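Monura Cotton Cleaning Cloths, Set of 2

Product code: MN-512
Color: orange
Material: 100% cotton
Made by: Sarıgül weaving workshop

The Monura cloth is our everyday cloth for kitchen, bathroom and office. It is woven tight enough to keep its shape, but it stays soft in the hand. Many customers use one for dusting and keep the second for windows and mirrors.

The edges are sewn with Stiltine thread, the same we use for our aprons. This thread does not shrink more than the fabric, so the corners will stay flat after many washes.

How to wash

Before the first use, please wash the cloth alone in warm water. Strong colors can give a little dye in the beginning – this is normal and stops after the first washes. Later you can put it together with other dark or bright laundry. Do not use bleach. Fabric softener is also not recommended, the cotton takes less water with it.

Drying in the machine is possible at low heat. Ironing is not necessary, but allowed.

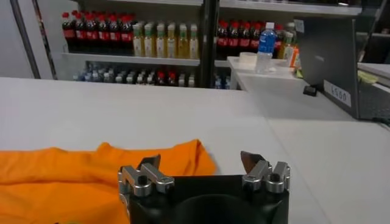 For greasy surfaces we advise a few drops of Molico liquid soap, which you can order in the bottle of 500 ml. Rinse the cloth well afterwards and hang it open, not folded.

Delivery

The cloths are sent in a paper sleeve, without plastic. Larger quantities for hotels and cleaning companies are possible – please write to us before you order, and we will tell you the delivery time. The next production is planned for April.

Other colors in this series: gray, dark blue, natural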